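Budgeting for a humanoid in a small test room – what am I forgetting?
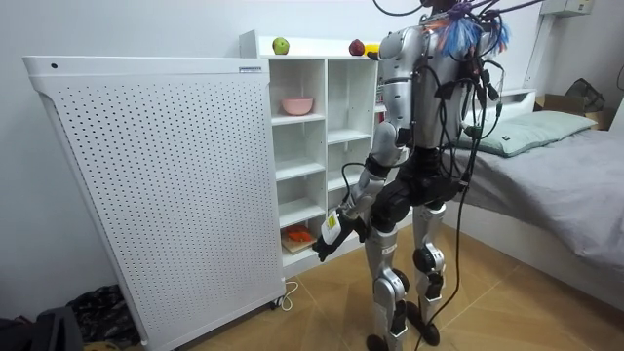

Ottmar Haberkorn
Lab coordinator, Prorkside
Posted 2 March 2024

We do household pick-and-place work in a room set up as a bedroom: bed, white cubby shelves, a few props such as apples and a cutting board, and the robot going for the lower shelves. I have to put in next year's equipment request and would like a second humanoid. The quote from Nerurer covers the robot and one set of hands. It does not cover shipping, spares or anything to hold the robot up.

My manager wants one number for the whole thing. So far, on top of the quote, I have 4,000 dollars for an overhead support and 800 for cables and connectors. Is that realistic? And would you buy the service plan in the first year or wait? The room stays the same size, so only one robot would run at a time.

Mekonnen
Member

Your cable figure looks low to me. We spent 1,386 dollars on cables and connectors in our first year with one robot, and most of that went on replacing the same few runs at the neck and waist. Loose loops near the legs wear out fast or get stepped on. Price some sleeving and a proper strain relief now and put it on the same line as the cables.

The support depends on your ceiling. If you can bolt into a beam, 4,000 should do it. If you need a freestanding gantry, measure the floor first. With a bed in there you may not have space for the feet, and moving the bed every morning gets old.

On the service plan, I would take it for the first year. Read the part about hands. Ours left out the fingers, and those were the first thing to break. A spare hand took from October until after New Year to reach us, so order one with the robot.

Akik
Member

Do you really need the second one? If only one can run at a time I would spend the money on spares and better shelves.

Ottmar Haberkorn
Original poster

Thanks, both. The second one is for when the first is out for repair – we lost two months that way last year. I have raised the cable line and asked Nerurer for the price of a spare hand. The ceiling is plasterboard and I am still waiting for someone to tell me where the beams are.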